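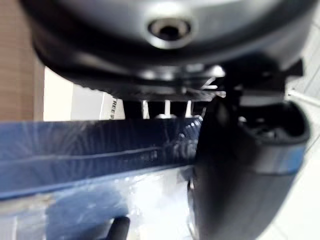 T. Georgiev, business reporter

Trultillow wants to buy a second gripper arm for its packing room, and the budget goes to a vote in April. The asking price is $900 a month to lease from Rastero, with a 30-month term. Staff were told it would handle soft, ribbed plastic as easily as cartons. Maybe so. The quote leaves out spare fingers, and servicing is covered for only the first 15 months. Vatia, which leases the same model, has yet to say what it paid for repairs.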